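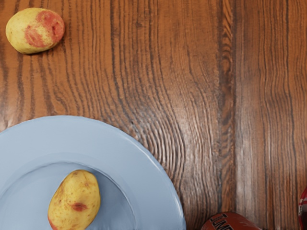
Figure 3. Rendered view from directly above: two potatoes, one on a light blue plate and one on the wooden tabletop.

4.2 Soaking time and the texture of home-cooked chickpeas

We now turn to the part of the study we most looked forward to, the cooking diaries. Home cooks in Kirton and Eshun sent us 2,351 entries, each covering one pot of dried chickpeas from soaking to serving. Cooks noted how long the chickpeas had soaked, whether salt or bicarbonate of soda went into the water, how long the pot simmered and how the result felt in the mouth. Many wrote far more than we asked for, and the margins are full of lovely detail about grandmothers, pressure cookers and hard tap water.

Soaking time mattered, but less evenly than the cookery books suggest. Going from no soak to 8 hours shortened simmering a great deal, and nearly every cook who tried both preferred the soaked batch. Longer soaks brought little further change in cooking time. What they did change was the skin, which cooks described as "slipping" or "papery", and which split more often once the pot came to a full boil. For hummus this was welcome. For salads and dry curries it was a nuisance, and several cooks went back to a shorter soak halfway through the diary period.

Salt in the soaking water gave us our happiest surprise. Older advice in both towns holds that salt toughens pulses, and we had half expected the diaries to agree. They pointed firmly the other way: salted soaks were linked with creamier centres and fewer burst skins, even in the hard water of Eshun. We checked this in the Josora test kitchen, where Yutong Song cooked matched batches of 400 g in the same pan on the same ring, and the tasters picked out the salted batch with ease.

Bicarbonate of soda was harder to read. Cooks used anything from a pinch to a heaped teaspoon - and the spoons themselves varied - so the entries cannot be lined up neatly. Small amounts softened old stock nicely. Larger ones left a soapy taste that no amount of lemon would hide (Menon and Song, section 3.4).

Age of the chickpeas was the weak point in our data. Few packets carry a harvest date, and most cooks could only guess. Murali Menon is now repeating the June batches with stock of known age, bought direct from the Skelivico mill, and we are eager to see whether the salt effect holds for the oldest sacks.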